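Dull patch in the middle of a pale wood tabletop – sand it or leave it?

Posted by Sille Kárason, Feb 10, 2018

I have a pale wooden table from Wondeck, used daily as a desk. The original finish was a clear satin oil. Last June I cleaned it with an all-purpose kitchen spray, and the surface has looked uneven since then. With the window behind me the middle looks brighter and flatter than the rest. From the other side of the room I can't find the spot at all. There is no roughness to the touch and there are no rings.

I would like to know whether the finish has worn through, and if so whether I can recoat the middle only. I have a sheet of 1000 grit paper and half a can of Korken clear oil, neither of them opened this year.

Gunnlaugur Nørgaard

Test before sanding. Put one drop of water on the area in doubt and one near a corner. Wait three minutes and wipe both off. If the drop stays beaded in both places, the finish is intact and you have a cleaning residue or just glare. If it soaks in and leaves a darker mark in one place, the finish is thin there.

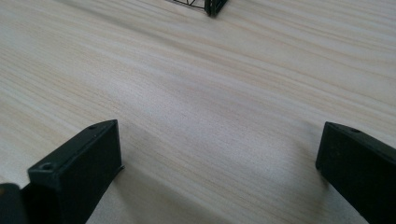

Grain direction decides how you rub, whatever product you use. Find the long lines and follow them from one end to the other, including where they bend. On a top like this one the lines run on a diagonal, and there is a wavy group of darker stripes with much plainer wood beside it, where the light comes back almost white. A plain area under reflected light always looks more worn than a striped one, so judge it with the lamp off and from at least two sides of the table.

If the water test says recoat, do the full top. Spot oiling on pale wood leaves an edge that shows for months. Wipe down with a damp cloth, let it dry overnight, go over it lightly by hand with the 1000, remove the dust, then apply a thin coat and wipe off the excess after 15 minutes. Lay the used rags out flat outdoors to dry. Oil rags in a heap can catch fire.

Ayman Jaber

Just use furniture wax. I did mine in ten minutes and it looks fine.

Hjalti Ladefoged

Wax will even out the sheen, but oil won't take over it, so leave it until you know the test result. Also check the can. A skin on top can be lifted off, but if the oil underneath is stringy, throw it out. Try the oil on the underside first, as some clear oils turn pale wood yellow.

Comments (3)

Sille Kárason: Beaded in both places. I'll wash it with mild soap and put the paper away.

Ívar Brynjólfsdóttir: Same spray, same result on a Bergmann shelf. Two washes cleared it.

Ayman Jaber: Still say wax.

Contact | © Kurham Home Help | Back to top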